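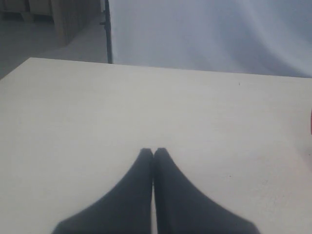
3. Recolha das demonstrações

Teleoperação, garra fechada no arranque, sempre. Mesa branca, pano claro atrás. Tarefa: bandeirinha vermelha, tabuleiro branco. Gravámos mais de 80 demos, 10 deitadas fora (operador hesitou muito, ou o pau escorregou). Cada uma cortada a 400 passos. O atraso do comando chateia, sobretudo na descida, é preciso ir devagr. 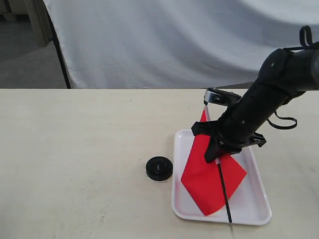
Alžběta Lukáč
Operadora de teleoperação, projeto Karaki

Com a bandeira na garra a bandeira tapa parte do tabuleiro. Guiar pelo pau, ignorar a bandeira. Falta repetir as demos de segunda á mão, para comparar.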